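Weter Wrist Recorder Kit
Demonstration capture for two-finger grippers
Made by Adside. Page last revised July 2, 2025.

Overview

The Weter kit records demonstrations for training manipulation policies. It consists of a small camera that mounts at the wrist, a bracket, a recorder unit and the Pramano labelling software. An operator guides the arm through a task by hand or from a leader arm. The recorder stores the wrist view together with joint positions, finger opening and the operator's start and stop marks.

The kit is sold for use with existing arms. It does not include an arm, a gripper or a training computer.

Recording cloth tasks

Cloth is the most common use among current customers and the one for which the default settings were chosen. Folding, flattening and edge picking all depend on small differences in shading, and a white item on a pale work surface leaves very little to separate the two. Automatic exposure tends to make this worse. When the fingers move in, the dark area they add to the view causes the camera to brighten everything else, and the edge of the fabric is lost at the point where it is needed.

For this reason exposure and white balance are locked at the start of each episode and held until the stop mark. The locked values are written to the episode header. If the lighting changes during an episode, the recorder sets a flag and leaves the data as it is.

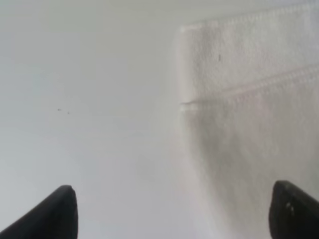
Focus is fixed. It is set at the factory for the working distance of the fingertips and can be altered with the supplied key. Items closer than this will soften. Customers who need a sharp edge throughout the approach should raise the start position before moving the focus ring.

Both fingertips should remain in view at full opening. The labelling software uses them to check that the bracket has not shifted between sessions. Where the fingers are black and the work surface is pale, the check runs without markers. For light-coloured fingers, fit the adhesive dots supplied in the bag with the bracket screws.

Episodes and labels

An episode runs from one start mark to the next stop mark. The maximum length is 725 seconds, after which the recorder closes the file and opens a new one. The internal store holds 2,000 episodes at default settings. Copying to a host may be done during recording but slows the copy.

Pramano provides 11 labels for cloth work, among them approach, contact, grasp, slip, regrasp and release. Labels may be renamed. They may not be deleted once an episode in the project uses them.

Failed attempts should be kept and marked as failed. The export tool leaves them out unless told otherwise, and they are often wanted later for training a success detector.

Reference set

A set of 3,776 towel episodes is supplied with each kit. It was recorded by Domnica Tudose and Bogdan Kaczorowski at the Dumitrescu workshop using production cameras. Lint, crumbs and small marks on the work surface were left in place during recording, as were shadows cast by the arm. Customers who intend to train on a spotless bench should mix in their own recordings.

The set is licensed for internal training and testing. Redistribution requires written permission.

Fitting

1. Remove the gripper cover, if there is one.
2. Fit the bracket to the wrist flange with the four long screws.
3. Slide the camera in until the catch closes.
4. Run the cable along the outside of the forearm and leave slack at the wrist joint.
5. Open the gripper fully and run the bracket check.

Repeat step 5 after any collision, including light contact with the bench.

Known limits

The camera does not measure depth. Height above the bench is taken from the arm's own joint readings and is only as good as the arm's calibration.

Strong shadow on deep pile can be labelled as a crease by the automatic pre-labelling step. Review these episodes by hand or turn pre-labelling off for towels.

Recorder firmware from before July cannot read the new episode header. Update the recorder first, then the software.

In the box

Wrist camera with fixed lens
Bracket and screws
Recorder unit and power supply
Camera cable
Focus key
Adhesive dots
Pramano licence card
Reference set on a memory stick

Spare brackets and longer cables are ordered separately. State the arm model and flange pattern when ordering.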